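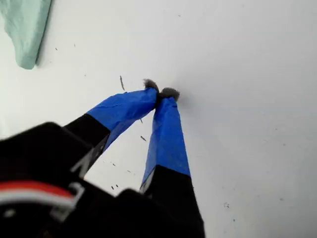 Robots That Fold: A Guide for Young Visitors

Each November, the Dusell Learning Center opens its robot workshop to school groups. Visitors in grade 4 and above may watch the robots work with clothes and talk with the staff. This page explains what you will learn.

What is a gripper?

A gripper is the part of a robot that does the job of a hand. Many grippers have only two fingers. The fingers move together to pinch something and move apart to let it go.

Why is folding hard?

A wooden block keeps its shape when it is picked up. A shirt does not – it bends, slides and wrinkles. Each time a shirt is put down, it may lie in a new way, and the robot must deal with that.

Two arms at work

People usually fold with both hands, and robots can share the work too. At the folding table, one arm comes in from each side. Their blue tips meet the green T-shirt low down, one on the left and one on the right.
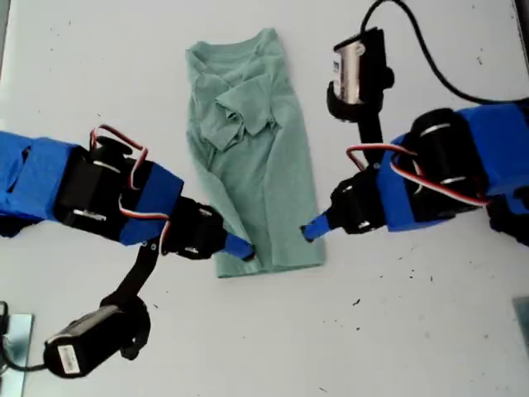
During your visit

Groups may have up to 24 students. Kusum Nigam leads the demonstration, and Etornam Tetteh answers questions afterward. Please stay behind the yellow line while the arms are moving. Raise your hand if you would like to ask something – every question is welcome.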